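Buscar en el manual
Introduzca un término
Imprimir esta página | Enviar por correo electrónico

4.2 Crear una lista de series y activar los avisos de estreno

Zosdale guarda las series que sigue cada perfil y avisa cuando se publica un episodio nuevo. Antes de empezar, compruebe que el descodificador está conectado a la red y que ha iniciado sesión con su código de abonado.

1. Pulse MENÚ en el mando y abra «Guía de series».
2. Escriba el título o el nombre de un intérprete. Si busca el drama médico «Hovland», por ejemplo, puede escribir también Torunn Rustad o Aslak Sæther.
3. Seleccione la ficha y pulse OK.
4. Elija «Seguir». La serie pasa a su lista, que admite hasta 316 títulos por perfil.

Nota: los episodios especiales y los derivados tienen ficha propia. Quien siga «Hovland» no recibirá avisos de «Hovland: Turno de guardia» — hay que añadirla aparte.

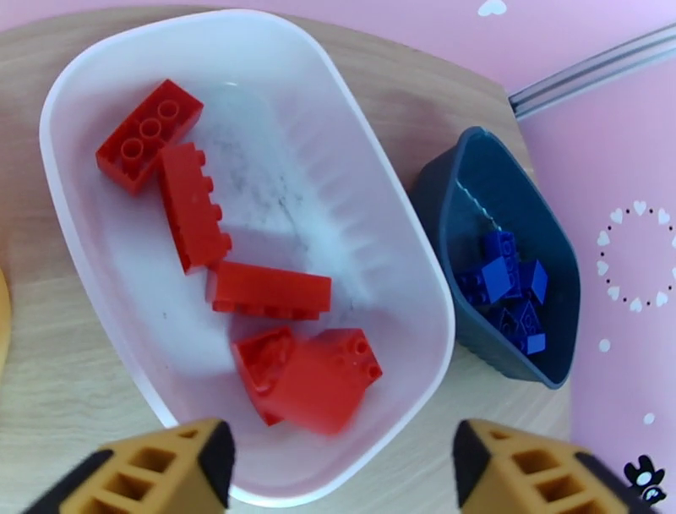

5. Abra «Avisos» y marque «Estreno», «Reposición» o ambas opciones.
6. Indique con cuántos días de antelación quiere el aviso. El máximo es 14.
7. Pulse «Guardar» y espere a que aparezca el mensaje de confirmación.

Precaución: no desenchufe el descodificador mientras se guarda la lista. Si se interrumpe el proceso, habrá que repetir los pasos 4 a 7.

Los repartos se actualizan por la noche. Cuando un papel cambia de intérprete, la ficha muestra los dos nombres con las temporadas de cada uno.

Si aparece el error 2694, cierre la sesión, vuelva a entrar y repita la búsqueda. Para borrar una serie, selecciónela en la lista y mantenga pulsado OK hasta que se abra el menú de opciones.

Imprimir | Enviar por correo electrónico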